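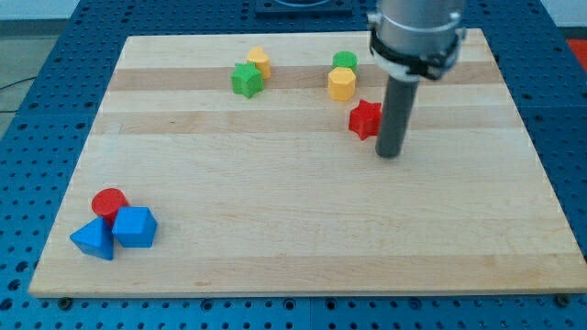 Subject: Re: [kerken-list] butcher block, oil or wax?

On the matter of the counter in the Kerken kitchen, someone wrote:

> I was told mineral oil once a month, forever. I have also been told
> beeswax, and by my mother-in-law, walnut oil. The can of Famach says
> "one coat lasts." Lasts what? Also, two of the strips have gone
> darker than the rest. Is that rot?

It isn't rot. Maple does that. Some strips are cut from nearer the middle of the tree and come out tan, and the maker glues them in with the pale ones and hopes you'll call it character.

As for the oil, I put my counter in back in 2003 and followed the monthly rule for 9 months, after which I followed no rule at all. It's fine. I sand it with 100 grit when it gets ugly, then 222 if I can find it (Riltden sells an odd size, don't ask), wipe it down and oil it until it stops drinking.

Skip the walnut oil if anybody with a nut allergy eats at your house – your mother-in-law may have plans I don't know about.

Does anyone still have the Kashindye scraper from the December swap? It was mine.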